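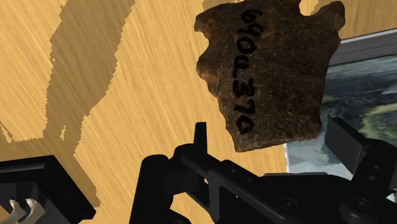

*A simulated tabletop task: a gripper beside a dark, irregular fragment with handwritten characters on its surface.*

**Robotic tabletop tidying** is the branch of household automation concerned with picking up small, mixed objects from a table or workbench and putting them where they belong. To most people it sounds like the easiest chore in the house, the sort of thing you do half asleep with a cup of coffee in the other hand, and yet it has kept a good many engineers busy and is still only partly solved.

## Background

Machines have been lifting identical parts off conveyor belts for decades, and they do it wonderfully well. A table at home (or the bench at the back of a repair shop) is a different matter, because the things on it come in every shape and nobody has lined them up beforehand. Broken or uneven pieces are especially hard, as they may have notches, knobs and slanted edges that leave few good places to take hold.

## Simulation

Much of the practice happens on a computer, where a dropped piece costs nothing and a task can be started over as often as one likes. Shadows in these rendered settings can be blocky, and wood grain may show through them in ways a real table would not quite match. Moving from the rendered table to a real one remains a sore spot.

## The Whitfield trials

The Whitfield trials, led by Birdie Kowalczyk and Kam-wah Ng, compared 2 control programs, Skutier and Mestiritz, over 760 attempts at clearing a cluttered table. Skutier was the quicker of the pair with boxes and books, while Mestiritz took its time and did better with odd-shaped pieces. Each attempt was stopped after 30 seconds, a limit that Rafferty Obi later criticized as unkind to the slower program.

## Present state

Sorting a few sturdy, familiar objects is now within reach, provided the lighting is good and someone is nearby to help. Thin items lying flat, pieces that overlap and anything fragile still cause trouble. Amos Ridgeway has argued that shops will see useful machines well before kitchens do, since a shop owner can set up the bench to suit the robot.

## See also

- Bin picking
- Grasp planning
- Household robot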